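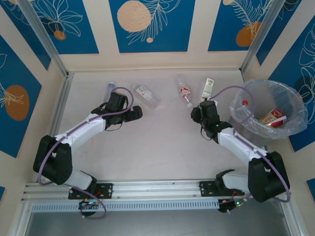

附件1：桌子后排的瓶子、带蓝盖的小管和小盒，右上角是套好透明袋的圆形垃圾桶。

工单标题：圆形垃圾桶的透明袋会滑进桶里
提交人：Haiyan Liang
提交日期：2024年10月17日
类别：清洁用品／垃圾袋
供应商：Vavimik
状态：已解决，等待补货

问题说明

您好。我们房间的垃圾桶从九月换了新的透明袋以后，袋子常常滑下去。刚套好的时候看起来没有问题，扔进两三个塑料瓶以后，袋口的一边就往里面走，再扔一个，整个袋口都掉到桶底。瓶子于是落在袋子外面，我需要用手拿出来，重新套。

桶是圆的，放在桌面靠里的角上。桌上要收拾的东西主要是塑料水瓶、小的饮料瓶、带盖的小管和纸盒。都不重，所以我不认为是重量太大的问题。

以前用的袋子是 Tang 的，没有这个情况。新的袋子是 Vavimik 的，一箱300个，我们已经打开了，所以不清楚可不可以退。

我已经试过的方法：
一、把袋口往外多翻一些。好一点，但是半天以后还是滑。
二、在袋口打一个结，让它变紧。有用，可是换袋子的时候要先解开结，有两次把袋子撕破了。
三、用胶带贴在桶的外面。有用，但是桶上留下胶的痕迹，我不想继续这样做。

请问是袋子的尺寸不对，还是我套的方法不对？

跟进1（服务台）

谢谢您写得很详细。请帮我们量三个数：桶口外面一圈的长度，袋口平放时的宽度，还有袋口翻到外面以后有多长。量的时候请把桶里的东西先倒掉。

跟进2（Haiyan Liang）

已经量好了。桶口一圈是70厘米。袋口平放的宽度我量了两个袋子，都比40厘米多一点，那么一圈就超过80厘米。现在翻出来的部分最长可以到10厘米，再长的话，袋底就碰不到桶底，瓶子会把袋子往下拉。

我也看了包装上的说明，写的是适合18升的桶，我们的桶底下也写18升。所以容量是一样的，但是袋口比桶口大很多。我以前以为只看容量就够了。

跟进3（服务台）

原因应该就是这个。同样容量的袋子，有的又宽又短，有的又窄又长。您的袋子是宽的一种，翻出来以后不能贴紧桶口，瓶子碰到袋口的时候就容易带下去。

在换新袋子以前，请试下面的步骤：
先把袋子完全打开，放到底，用手把袋底的空气压出去。
袋口翻到桶外，多出来的部分集中在一边，拧一圈，塞到翻边的下面。不要打结。
水瓶先拧开盖子，压扁，再盖上盖子，然后竖着放进去。横着放容易卡在桶口。
纸盒拆开压平，不放这个桶，放走廊的纸类箱。

跟进4（Haiyan Liang）

按步骤做了，用了一个星期。袋子只滑了一次，那次是同事把一个大水瓶没有压就用力推进去。拧一圈再塞的方法比打结方便，换的时候一拉就开，没有撕破。

还有两个小问题：
带盖的小塑料管可以和水瓶放在一起吗？管子里面有时候还有一点剩下的东西，我不确定。
瓶子上的标签要不要撕掉？有的标签很难撕，我用指甲弄了很久。

跟进5（服务台）

小管如果是空的、干净的，可以和瓶子一起放。里面有东西的请不要放，先单独留着，写上内容，我们来取。标签不用撕。

新的袋子已经向 Drader 订了，是窄口的一种，先送一小包给您试。Vavimik 的那一箱不用退，剩下的会拿到大厅，那边的桶口比较大，正好可以用完。

跟进6（Haiyan Liang）

收到，谢谢。我把收拾桌子的顺序写成一张小纸，贴在门的里面：先收瓶子，再收小管，最后拆纸盒。垃圾桶还是放在原来的角上，换袋子的时候拿下来，放在地上换，比较稳。

我们还剩下nearly一包的量没有算清楚，更正：还剩下将近半箱，请来取的时候带一个推车，箱子的底已经有一点软了。

跟进7（服务台）

记下了，会带推车。窄口袋子到货后在这张工单里通知您，试用没有问题再关闭。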